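**A thread on paper cups, one bottle of something peachy-colored, and my new favorite way to run a drinks table** 🧵

**1.** OK so I have been on a real kick with drinks tables lately. It started at a potluck at my building (Lodmont, the one with the long hallway) where you had to reach over three people and a bowl of chips to get a sip of anything. I went home and thought, I can do better than this with one white table and a sleeve of cups!

**2.** First thing I learned: leave the tabletop alone. I used to put down a cloth, then a runner, then a tray on the runner. Now I go with plain white and let the cups bring the color. Spills show up right away, one wipe and you're done.

**3.** Second thing, and I'm weirdly excited about this one: two cup colors. Gray for water, yellow-green for anything sweet. Folks get it after the first pour and you stop finding half-full mystery cups all over the place at the end of the night.

**4.** The cups are from Brernine, the big paper ones with the white rim. I bought the case of 2000 (I know, I KNOW) and split it with my sister's book club. They've got a nice stiff rim and they don't go soft halfway through a drink, which was my whole problem with the last kind.

**5.** For the sweet stuff I've been grabbing plastic bottles with Korean labels from the Cheung market by the bus stop. I can't read most of the label and I love trying them anyway. The date on the shoulder is the part I do check, 2026.12.10 on this one, so plenty of time. Year first, then month, then day!

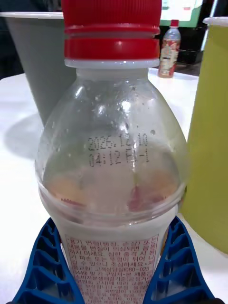
**How far ahead should you pour the drinks?**

Pour the water up to half an hour early and leave anything sweet in the bottle until people are standing there. Sweet drinks get sticky and warm fast in an open cup, and a closed bottle can go right back in the fridge.

**6.** Chilling! I give bottles a full 2 hours in the fridge, standing up, toward the back where it's coldest. If I forget, they go in a bucket with ice and water up to the shoulder. Water matters here, ice by itself only touches the bottle in a few spots.

**7.** Then I dry the outside with a dish towel before it goes on the table. Cold bottles sweat like crazy, and a wet bottle plus a full paper cup plus an excited eight-year-old is how I lost a pair of suede shoes in March.

**8.** Layout, for anyone who wants to copy it: cups at the back and off to the sides, bottle in front, open space in the middle for pouring. That open space is the bit I fought for. My first try had cups wall to wall and there was no place to set one down while you filled it.

**9.** Someone asked if I stack the cups upside down or right side up. Upside down for me, in short stacks. Dust stays out and you grab by the base, so your fingers never touch the part someone drinks from. Tall stacks lean and then they go, and then you're chasing cups under the couch.

**10.** My total for the last get-together came to 39 dollars, drinks and snacks and a bag of ice. I've spent more than that on a single tablecloth!! (I still have it. It's in a drawer. It has a stain shaped like Ohio.)

**11.** Clearing up has gotten so quick. I start at one end and work toward the middle, nest the used cups, cap whatever's left, and wipe as I go. I do love that stage when there's a big stretch of bare white table again and just a thing or two left over at the side.

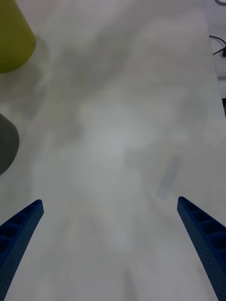
## Stuff people keep asking me

**12.** Can you reuse the paper cups? I rinse one and keep it for seedlings, the rest go out. Poke a hole in the bottom and basil is very happy in there.

**13.** What about hot drinks? I haven't tried these with anything hot, so I can't tell you. For cocoa I still use my Hivuvport mugs, chips and all.

**14.** Next up I want to try a third cup color for fizzy drinks. Orange maybe? Send me your table setups, I want to see every single one of them!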